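Brackets, and the long business of the back room shelves

4 December 2022

I promised in October that I would write something about the back room once it was finished, and several of you have been kind enough to ask (my aunt twice, by text, with question marks). It isn't finished. The shelves are up on one wall, though, and I have had so many thoughts about brackets over the past few weeks that I think I had better put them down before I start on the other wall and forget them all.

For those who haven't been here long, the back room is the narrow one off the kitchen where we keep everything that has no home. Jam jars, wellies, the sewing machine, a tent, the big pan that only comes out for marmalade. When we moved to Cirnodmont it had a set of Lisix shelves in it, left by the people before us, the sort with two uprights and arms that hook in. They did very well until I put the books on them. I came down one morning to find the second shelf leaning on the first one like somebody tired on a bus, and that was that.

My first idea was to buy the same again. They don't seem to make that size any longer, and the newer arms have a different hook on them, so off I went to Ní Mhurchú's on the hill. If you have never been, it is the sort of ironmonger's where the stock is in wooden drawers with one of whatever it is wired to the front, and you can stand there for a very long time pulling them in and out. I stood there for a very long time. I had gone in for brackets and I came out with brackets, a box of 100 screws, a new bradawl, some felt pads and a tin of Fara wax for the boards, which smells of oranges and gets into everything you eat for a day afterwards.

What I hadn't thought about before, and I have lived with shelves all my life, is how much difference the holes make. You look at a bracket and see the shape of it, the curl or the angle or the plain triangle, and you choose it the way you would choose a lamp. Then you get it home and hold it against the wall and find that the only two holes are so close together that one of them lands in the crumbly bit of plaster and the other lands in the same crumbly bit of plaster. Ours is an old house and the crumbly bits wander. I bought a pretty pair first, with a scroll, and they went back the next day. The ones I kept are dull as anything, flat dark metal, but they have a decent line of holes up the back and I could pick the ones that met something solid.

Chiamaka Ogundipe from two doors up came round to help, because she has the good drill and also the patience. She put up all her own kitchen shelves and has been doing this sort of thing for nearly 30 years. I had marked everything out in pencil the night before and was rather proud of it. She put the level on my pencil line, and then she looked at me, and then she rubbed it out with her thumb. We measured again from the skirting, and again from the ceiling, and found the two don't agree anywhere along that wall, so in the end we went by the level and let the ceiling do what it likes. The shelves are straight. The room looks slightly drunk around them, and I have become fond of it.

The boards are 44 centimetres deep on the bottom shelf, for the marmalade pan and the sewing machine, and a good deal shallower above. I sanded them outside on the one dry afternoon we had and waxed them on the kitchen table, two coats, with the door open and my coat on. If you are doing the same I would say use far less wax than you think and an old vest to rub it with, and put newspaper down, and then more newspaper. The table has a shiny patch on it now and I have stopped pretending I'll get round to doing the rest to match.

A small thing I was pleased with: instead of throwing out the old Lisix arms I washed them in the sink with a bit of washing-up liquid and a nail brush. They had been up so long that I'd thought they were grey. They are cream! I've put three of them low down on the inside of the door as hooks for bags and the dog's lead, and they seem quite content there.

And I did find that once you have got interested in brackets you see them absolutely everywhere. Under the bench at the bus stop, holding up the sign at the chemist's, behind the cistern in the café (I was in there long enough for my tea to go cold). My husband has asked me to stop pointing. 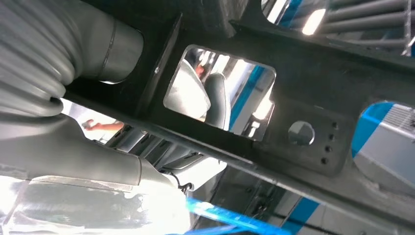
I've changed my mind about plain brackets, and I mean to use nothing else on the second wall. I used to think of them as the thing you bought if you couldn't afford the scroll. But I like dark metal that doesn't shine, and I like seeing a bracket from underneath, which is how you mostly see the top ones anyway unless you are very tall. The charcoal one in the picture has just the sort of matt finish I'm after, a few faint scuffs and a bit of dust and none the worse for either, and I am quite taken with that big rectangular opening with its rounded corners, and the way the light catches along the inside of it. Then there are the four little holes one under another, so evenly spaced, beside the round one. Chiamaka would approve of those. I shall be back at Ní Mhurchú's as soon as I've cleared the tent off the floor, and I'll report on the second wall in the new year, or whenever it is dry enough to sand again. If anyone has a use for half a tin of orange-smelling wax before then, do let me know and I'll leave it on the step for you.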